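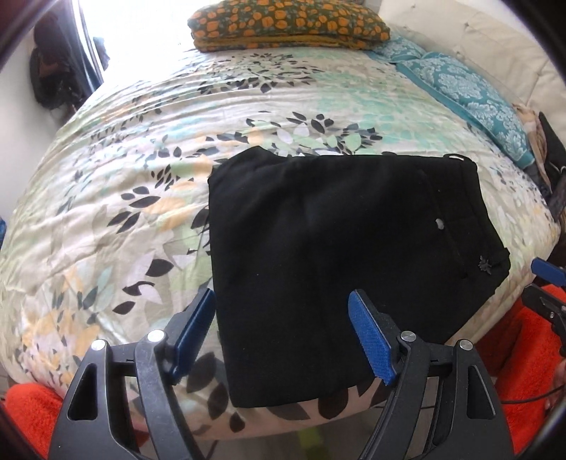
Drulach, noviembre

Álbum de trabajo: la compra de las pinzas para ropa

Prenda negra doblada, al parecer un pantalón, sobre la cama del dormitorio. Las mordazas están abiertas y las almohadillas azules quedan delante de la tela. A la derecha asoma parte de la segunda pinza.

Abrimos esta página para los compañeros que deben opinar sobre el presupuesto de Paltel y todavía no conocen el trabajo de cerca. Paltel quiere enseñar a un robot de dos brazos a ordenar dormitorios, y para esto primero lo hacemos nosotros, con las pinzas en la mano. La decisión de compra se toma el viernes.

Sobre la ropa oscura. El negro liso es lo que más nos preocupa en la elección de la cámara, porque los pliegues anchos se distinguen poco de la superficie. En la foto se ve también mucha luz de la ventana, que deja blanca la esquina lejana de la sábana. Genji Kamata pide por este motivo una cámara con mejor rango dinámico, y yo estoy de acuerdo con él. Una cortina cuesta menos, pero en las casas de verdad no podremos elegir la luz.

Sobre las almohadillas. Son piezas de desgaste y hay que contarlas aparte. Alemayehu las vende en cajas de 100 unidades y Pladiron solamente con la pinza completa. Para el primer año prefiero las cajas, aunque el pedido tarda más en llegar.

Sobre los adornos. Un botón, una trabilla o un adorno metálico con puntas, como el que lleva esta prenda cerca del borde, pueden engancharse. Chaltu Gidey propone reservar una parte del dinero para ropa de prueba con cierres y adornos distintos. En la primera versión del presupuesto esta línea no existía; ahora está debajo de «materiales».

Sobre las cantidades. La oferta de Pladiron es de 2.585 euros por cada pareja de pinzas, con cámara y sin transporte. Se piden 2 parejas ahora. La ampliación a 10 queda para el presupuesto siguiente, si el espacio lo permite – cada puesto necesita su propia cama y sitio libre a los lados para moverse con los brazos abiertos.

Sobre el cable. Pedimos a los dos proveedores el precio de una versión con batería. Alemayehu ha contestado que la ofrece, pero el peso sube y la muñeca lo nota después de una hora. Pladiron no ha contestado todavía. Mientras tanto seguimos con el cable, y en la hoja de cálculo he dejado la casilla en blanco.

Quien quiera probar las pinzas antes de la votación puede pasar por el dormitorio de pruebas a partir de las 16:00 – conviene traer una prenda propia que no sea delicada.

Compartir 12 | Comentarios 3

Contacto | © Paltel | Volver arriba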